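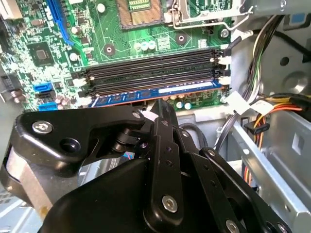

Keeping the old desktop going: a clean-out before summer

November
By Bernadette Ó Briain

Every year when the jacarandas start dropping their flowers all over the driveway I know it's time to do the computer, and every year I put it off for another fortnight. Ours is a big black tower that lives under the desk in the sewing room, which is possibly the worst room in any house for a computer (lint, lint and more lint), and by the time the warm weather arrives it sounds like a hairdryer. I've written about doing the range hood and the fridge coils before, and this is really the same sort of job with smaller screws.

Before you start, shut the computer down properly, switch it off at the wall and pull the power cord out of the back. Then take a photo of the back with your phone while everything else is still plugged in. I skipped that the first time and spent a whole evening under the desk with a torch in my mouth, trying to work out which of two identical holes the speakers had come out of.

Carry it somewhere with good light and a bit of a breeze. I use the bench in the carport. Carpet is no good, and neither is the kitchen table if there's going to be dinner on it later – the dust really does go everywhere, and you'd be amazed how far a dust bunny will travel towards a bowl of salad.

Screws

I'm a great believer in the muffin tin. One hole for the side panel screws, one for anything that comes off the inside, and so on around the tin in the order you took them out. You can put a scrap of masking tape beside each hole and write on it if your memory is like mine. An old tea towel underneath stops them bouncing when you drop one, and you will drop one! If it goes inside the case, tip the case gently and listen for it, or fish it out with a bit of Blu Tack on the end of a chopstick. Don't plug anything back in until you've found it.

Dust

Lie the tower down with the open side facing up and start with the soft stuff. I keep a clean, dry paintbrush just for this, a 60 millimetre one with long natural bristles, and it has a hole drilled in the handle so it can hang on its own hook and not be mistaken for a painting brush by other members of the household. Touch something bare and metal on the case before you begin, and again whenever you've been shuffling about. Brush lightly towards the open side. Then a can of compressed air, held upright, in short puffs. Hold each fan still with a fingertip while you do it, as they aren't meant to be sent whizzing around by a gale.

Please don't take the household vacuum to the insides. I use mine for the floor afterwards and for the vents on the outside of the panel, with the brush attachment on.

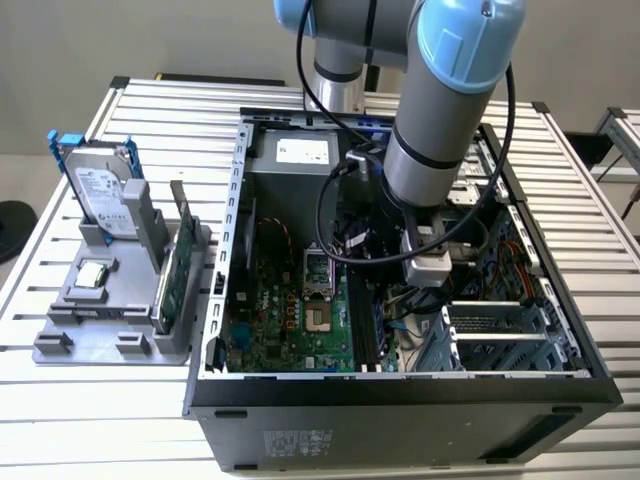
Tower on its side with the panel off and the power supply at the top.

Leave the power supply closed up. A puff of air through the grille is plenty, and whatever is going on in there is a matter for the repair shop. The same goes for the processor and its socket. If you've been told it needs fresh paste, and you've not done it before, pay somebody. The contacts in those sockets are terribly fine, and a sleeve button can do more harm than a year of lint.

Cables and other bits

While it's all out from under the desk, wipe the cables down with a barely damp microfibre cloth and let them dry in the shade. Bread bag tags make lovely cable labels. Write on them in permanent marker and clip them on near the plug, so you can read them without getting your whole head behind the desk. I did the television cabinet the same way and my sister still borrows the idea at Christmas.

Keyboards can be turned upside down over the sink and tapped. Ours produced enough biscuit for a cheesecake base, and I'd rather not go into it.

When it goes back, stand the tower up off the floor if you can. A couple of offcuts of pine under the feet will do it, and leave a hand's width at the back for the air to get out. I've pencilled "done" and the month on a strip of masking tape stuck inside the cupboard door, next to the one for the smoke alarm batteries, and next time I'll tackle the printer, which has been making a noise of its own since Easter.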